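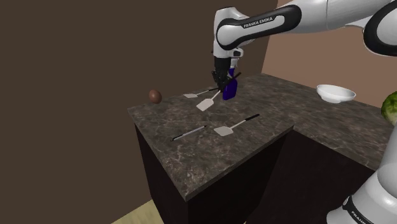
Collecting demos in simulation, week two

By Tuesday night I had 539 episodes saved for the kitchen tasks. I wanted 300 for the bottle task alone and I'm still short, mostly because of how I started.

My first batch was all the same. I sat down with the controller, got comfortable with one approach, and repeated it. The policy I trained on that batch was fine until the bottle spawned somewhere new, and then the arm went to the old spot and closed on air. Valentina Sepúlveda looked at the start positions for me and they were nearly all in one patch of the counter. My randomizer had a range set in centimeters where the simulator wanted meters.

So I fixed that and began again. The bottle now moves around, and so do the other items on the counter. Spatulas are the worst of them. The handles are thin and they end up close to where the fingers need to go, so I come in high and drop straight down to the neck. It's slower, but the replays are cleaner.

I also stopped deleting the clumsy ones. If I miss the grasp, back up and get it on the second try, I keep the episode and tag it. Liam thinks I should cut those before training – I'm going to try it both ways.

Seven episodes had the bottle spawning halfway into the counter. Those are gone.

Still to do: shorten the pause at the start of each recording, and write down what the tags mean before I forget.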